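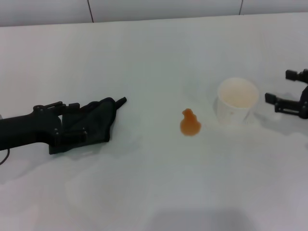 Tagged: Home & Cleaning > Stains

Coffee ring on a white table, any hope?

I left a mug out all Sunday and now there's a brown ring. I've tried dish soap twice — no luck, and my sister visits in June! — Radka

Henk Wuyts: Baking soda and a little warm water, dear. Leave it 5 minutes, then wipe gently. 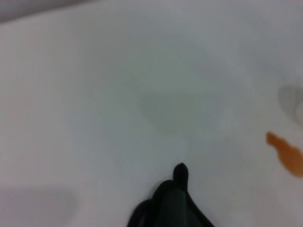
White surface, up close

Ljubica: Just get a tablecloth lol

We use cookies to remember your visit. OK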